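Most of March went into the pose tracker at Sukbridge. Each gripper carries a cube with square markers on it, and the software works out where the gripper is from whichever faces it can see. When it sees only one face, the angle can flip between two answers, and the path jumps.
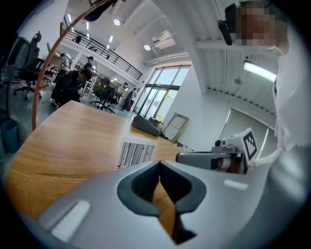

Elsie Kerslake
Perception software, Sukbridge

The old filter averaged across the jump, so the planner got a path that no arm could follow. I now keep both answers alive for 6 frames and drop the one that needs the bigger turn. Marek Krajčí wrote the replay tool I tested it with. Over 29 recordings, the flips fell to 2 — both during fast wrist turns.
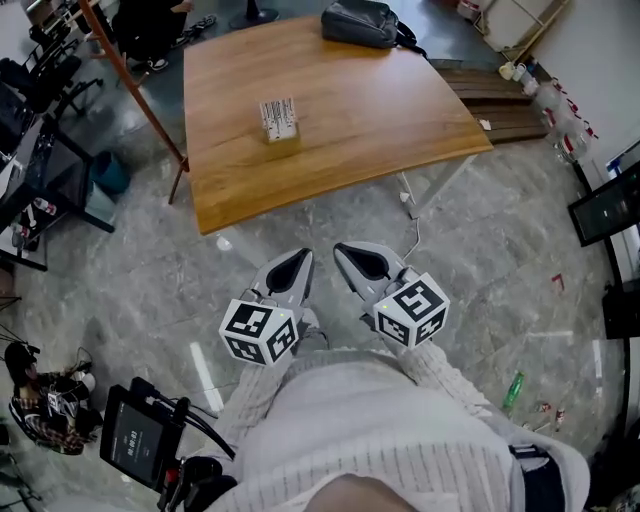 Why not use a motion sensor instead of markers?
We use one as well, but it drifts, and the markers pull it back.

Next is the clock offset between the two grippers. Vilém wants it fixed before we touch the planner again, and I agree. 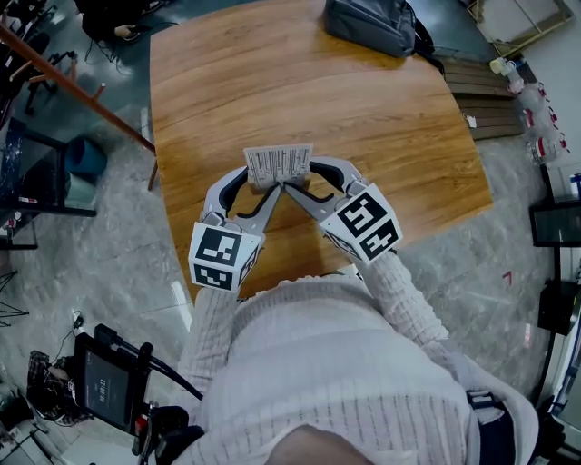 Both grippers on one small card, marker cubes above the hands.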